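4.3 Checking the wrist camera and finger opening

Carry out this check after every finger change and before the first run of a new carton type. The cell must be in manual mode with the speed override at 20 percent.

CAUTION: Keep hands outside the fence while the Paju hand is powered. The fingers open to their stored width as soon as the drive is enabled.

1. Spread the backdrop sheet over the work surface. Folds and creases in the sheet do not affect the check.

2. Stand an unprinted carton upright on the sheet with its large panel facing the hand. Leave the base flaps folded out flat.

3. On the pendant, select Hand > Service > Open wide. Wait for the status field to read 52.

4. Jog the arm to the stored point VIEW 1. Do not jog closer by hand.

5. Open the live view from the wrist camera and compare it with the reference view. Both yellow fingers must enter from the bottom corners, spread wide, with the flattened cardboard between them and the upright carton beyond.

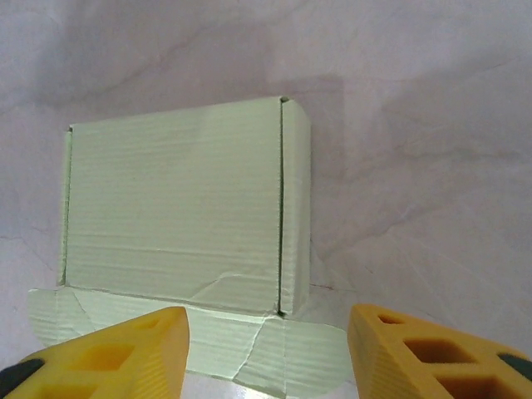
6. If one finger is missing from the view or reaches noticeably farther in than the other, go to 4.5, Camera bracket.

7. Check the open lattice of each finger in the live view. Replace the pair if any rib is torn. Never mix old and new fingers.

8. Check that the top edge of the carton is in view. If it is not, raise VIEW 1 in steps of 20 mm and store the point again.

9. Press Save view. The controller keeps the last 42 saved views and overwrites the oldest.

NOTE: A dented or creased front panel is acceptable for this check. Do not use such a carton for the grip force test in 4.4.

NOTE: Soft, even light from above gives the most repeatable result. Shadow beside the carton is normal. If the ribbing of the cardboard cannot be made out on the front panel, clean the lens with a dry cloth and repeat from step 5.

Cells delivered to Wokcombe and Udthorpe use the older Ultance pendant. On these, Open wide is found under Tools > Fingers, and the view is saved with F2.

Section checked by D. Baranauskienė, November. Send corrections to R. Adomaitis.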